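Culel Household Services
Current openings

Table Setting and Clearing Assistant
Location: Ornville
Department: Dining Room Practice
Reports to: Jurgita Kuusk, Dining Room Supervisor
Positions available: 3

About the position

Culel Household Services is accepting applications for the position of Table Setting and Clearing Assistant at its Ornville premises. Assistants lay individual place settings, clear them onto trays, and return plates, placemats and utensils to their shelves in the condition required by the house standard. The work is carried out at a standing-height table throughout the shift, and applicants should be comfortable with repeated handling of the same small set of tableware.

The position is part-time, with shifts of 4 hours beginning at 9:00 a.m. or 1:30 p.m. Assistants are employed directly by Culel and are not placed with outside clients during the first 2 months.

Duties

Cover the work table with a clean sheet before the first setting of each shift.
Lay the placemat with its stripes running left to right as seen by the diner.
Position the plate and the wooden-handled utensils on the placemat according to the setting card for the day.
Bring the green tray to the near side of the table for clearing, and transfer the utensils to it one piece at a time.
Wipe trays at the end of each shift and report any that are cracked or warped.
Enter completed settings in the shift book and initial each line.

The work table, placemat and tray
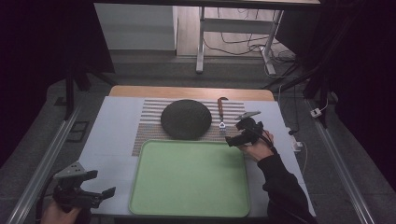
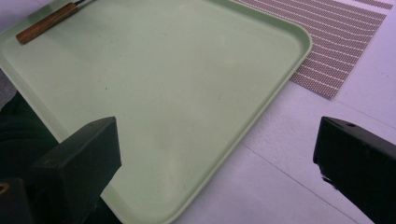 Requirements

Applicants must be at least 18 years of age and eligible to work at the Ornville premises. Previous experience in a dining room, cafeteria or banquet hall is welcome but is not required. The following are expected of all assistants:

Ability to stand for the full length of a shift, apart from scheduled breaks.
Steady use of both hands.
Ability to read and follow a printed setting card in English.
Willingness to repeat a setting when the supervisor asks for a correction.

Long sleeves are permitted provided that they fit closely at the wrist. Rings and bracelets must be removed before handling tableware. Lockers are available beside the staff entrance.

Training

New assistants complete a paid introduction of 3 shifts under Rasmus Bite, Senior Assistant. The introduction covers the setting cards, the handling of wooden-handled utensils, the order of clearing, and the care of woven placemats, which are brushed by hand and are not to be folded. Assistants who complete the introduction are assigned to a regular shift beginning in August.

How to apply

Applications should be sent to Ona Kivi, Personnel Office, Culel Household Services, 89 Agyeman Street, Ornville. Please include a brief letter stating the preferred shift, a summary of previous employment, and the names of 2 references. Applications may also be left at the front desk between 9:00 a.m. and 4:00 p.m.

Selected applicants will be invited to a short interview and a practical exercise, in which they will lay and clear one place setting. No preparation is necessary. Applicants who need an adjustment to the table height or to the exercise should mention this in their letter.

Questions concerning the duties of the position may be directed to Jurgita Kuusk through the front desk. Questions concerning pay and scheduling should be directed to the Personnel Office.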